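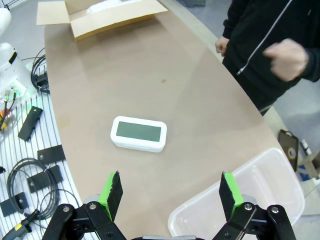 What is Plestgate's Quiet Evenings program, and who can join?

It is a weekly evening when neighbors switch off their phones at seven and spend the next few hours on something else, and it is open to every household in Plestgate, free of charge.

PLESTGATE, Tuesday, October 11, 2022 — Quiet Evenings is coming back for a second season, and it is bigger than the one before. The Lutero Center, which started the program last winter, said today that 420 households have already signed up, and that 14 places around town will keep their doors open late for people who would like company while their phones are off. The season runs until the end of March, with a short break over the December holidays.

The idea is as plain as it sounds. At seven o'clock on the chosen evening, people put their phones in a drawer, a coat pocket or (a favorite last year) the bread bin, and leave them there until bedtime. What they do instead is up to them. Last season people played cards, wrote letters, learned to darn, baked far too much, read aloud to each other and went to bed early. Families on the same street took turns hosting. Two brothers from Mill Row built a kite that has yet to fly, and they are very proud of it.

"We thought we'd get a handful of people who already liked the idea," said Neema Nyamweya, program director at the Lutero Center. "Then we had teenagers coming in and asking when the next one was! I had a girl tell me she'd finished a whole novel, all 597 pages of it, and she was almost cross that it was over. I still get a kick out of that."
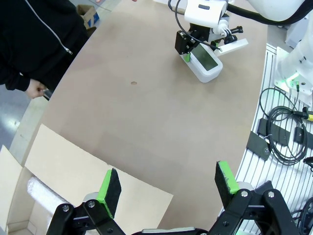 The biggest change this year is the late openings. Last season most of the evenings took place at home, and that suited families well, but people living alone told the center that a silent apartment without a phone could feel long. So this year there will be a lit room and a kettle somewhere close by. The reading room at the Lutero Center will stay open until ten. The Vunier Bakery on Canal Street will keep its back tables going with soup and the last of the day's rolls, and the old ticket hall at Plestgate station will host board games and a jigsaw table where anyone can sit down and add a piece.

There is also a new set of beginner classes, and these are filling quickly. Bookbinding and sourdough are full already. Places are still open in pencil drawing, harmonica, simple mending, chess for people who have never played chess, and a singing group that promises never to perform in public. Nothing needs to be bought or brought along, though anyone coming to mending should bring something with a hole in it.

Lilian Massawe, who teaches the mending class, took part in the first season with her two sons and her mother.

"The first week was awful," Massawe said. "My boys kept walking over to the drawer and walking away again, and so did I. The third week, my mother started telling us about the house she grew up in, and she talked for two hours. I had never heard any of it. Now the boys ask her for the next part, and she's been saving them up."
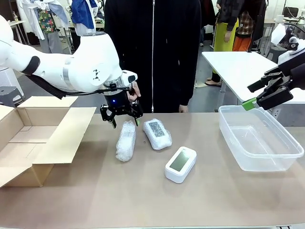
Those who took part last winter also helped decide how this season should work. After the final evening in March, the center sent out a paper questionnaire and got back over 600 replies, many of them with notes running down the margins and onto the back. People wanted an earlier start for families with small children, so there is now a five-thirty session at the reading room with stories and supper. They wanted a way to be reached in an emergency, and each of the late-opening rooms will have a landline with a person beside it to take messages. And quite a few of them wanted a different night, so households may now pick either Tuesday or Thursday and can switch whenever they like.

No one will be checking up on anybody. Doctors on call, caregivers and anyone else who needs a phone nearby are asked to keep it on and come anyway. People who last forty minutes and give up are just as welcome the following week.

"There's no prize and there's no scoreboard," said Nyamweya. "If you forget, you forget. Come and have some soup."

The season is supported by a grant from the Suominen Fund, which backs neighborhood projects in Plestgate and the surrounding villages. The grant pays for heating and lighting in the late-opening rooms, for class materials, and for the printed program that will arrive in mailboxes this month. The program has the full class list, a map of the open rooms and a page of games that need only a pencil and paper — the one called Seven Hats is highly recommended.
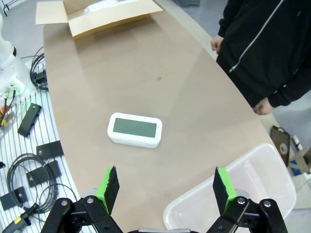

White device with a gray-green screen, resembling a small digital clock, on a light tan tabletop.

Households can sign up at the front desk of the Lutero Center, at the Vunier Bakery counter, or by returning the card inside the printed program. Sign-up stays open all season. Reporters who would like to join an evening are welcome at any of the open rooms, and are kindly asked to bring a notebook.

Press contact: Neema Nyamweya, Lutero Center, Plestgate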